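Module 4: Surface Finish and Reflectance
Handout 2 – Matt coatings, grey values and the reading of flat surfaces
Course leader: Illia Skoryk
Issued September 20, 2021

4.1 Scope

This handout covers the measurement of diffuse reflectance on painted and powder-coated panels. It assumes you have read Handout 1 and can convert between reflectance factor and lightness (L*). Gloss is treated only where it interferes with a grey reading. Fluorescent and metallic finishes are left to Module 6.

4.2 Terms

Reflectance factor: the ratio of light reflected by the sample to light reflected by a perfect diffuser, under the same geometry. Quoted as a percentage.

Specular component: light leaving the surface at the mirror angle. On a good matt coating it is small but never zero.

Cast: a small departure from neutral in a grey, given by the signs of a* and b*. Positive b* with a* close to zero is a yellow cast. If a* then goes slightly negative, most observers call the result olive.

Hiding power: the ability of a coat to mask the substrate. A panel that fails on hiding power cannot be used for reflectance work, whatever its finish.

4.3 Why dark greys are difficult

Lightness is not proportional to reflectance. At the dark end of the scale a small change in reflectance gives a large change in L*, so an instrument error that would pass unnoticed on a white panel becomes visible in the results. Stray light has the same effect. A reading taken with the port not fully seated on the panel will come out too light, and the error grows as the panel gets darker.

Cast is also harder to judge by eye. In the Whitlock panel exercise most groups agree on the order of the light greys and disagree on the dark ones, chiefly on whether a panel is warm or neutral. Van Dusen's notes on the exercise put this down to the surround: a dark panel on a white bench looks cooler than the same panel on a brown one. Use the grey viewing cards.

4.4 Procedure

Allow the instrument to warm up for 10 minutes. Calibrate on the black trap first, then on the white tile. Wipe the panel with a dry lint-free cloth, working in one direction only. Solvent must not be used on the Grulley panels, as it burnishes the coating and raises the gloss.

Take readings at the centre and near each corner, keeping the port clear of the panel edge. Turn the instrument through a right angle and repeat. If the two sets differ by more than the repeatability figure on the calibration sheet, the coating has a direction to it (usually from brushing or rolling) and the mean must be reported with a note.

Record spectral data from 500 nm upwards in the first table and the remainder in the second. Do not smooth the curves.

4.5 Rendered greys

Part of the coursework uses computer-rendered surfaces in place of painted ones. A rendered plane with a single diffuse colour and even lighting has no grain, no orange peel and no roller marks, and the eye is given very little by which to judge its distance or size.
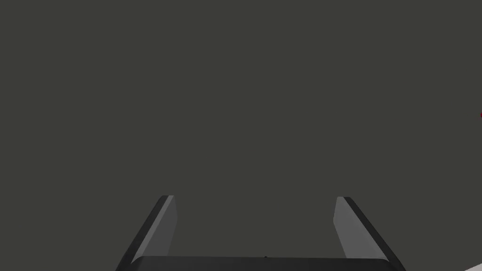

Texture gradient is the usual cue to slope. On a coated panel seen at an angle, the grain closes up towards the far side. Remove the grain and the observer has to fall back on outline, shading and any object of known size. Castellanos treats the matter at length in the Trominham lectures, which are on the reading list.

Two practical points follow. First, pixel values are not reflectances. They have passed through a display encoding and must be converted to linear values before any comparison with panel data. Second, a rendered grey with equal red, green and blue values is neutral only for the white point of its colour space – check this in the file settings before reporting a cast.

4.6 Coursework

a) Measure the Jollumus matt series and plot L* against reflectance factor.
b) State which panels show a cast, giving a* and b*.
c) Explain in no more than 800 words how the choice of specular included or excluded affects the darkest panel in the series.

Hand in to Roscoe Hutchins at the laboratory office. Raw data files go in the module folder, named by group and panel code.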